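Subject: Re: [flustmont-growers] Market hall stall allocation from April

Members of the list,

The market office at Flustmont has received several replies to the notice on stall allocation, among them the following:

> The notice says that growers who share a stall will be billed as one
> holder. Does this also apply to the Reden hall? We have shared there
> for two seasons and have always paid separately. Please also confirm
> the closing time for deliveries.

The single-holder rule applies to both halls. Growers who share a stall should choose one holder and send that name to the office before the end of March. The seasonal fee is 286 dollars per stall, and the office will no longer divide it between parties. The Reden hall will have 55 stalls this season, including those along the north wall.

Deliveries at Reden close at 6:30 a.m. Vehicles that arrive later must use the Gu Street lot and bring goods in by hand cart.

The produce guide has also been revised. Eggplant now has its own page and is no longer listed with peppers.
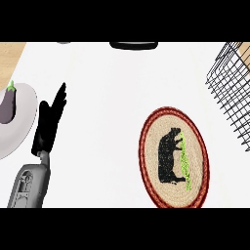
Eggplant on a white plate (computer rendering).

Printed copies of the guide will be at the office counter. The Ziltari booking form remains in use for cold storage – holders who booked last season must submit a new form, as earlier bookings do not carry over. Storage is charged by the crate, and unpaid balances from last season must be cleared first.

Questions about billing should be sent to the office address and not to the full list.

Market Office, Flustmont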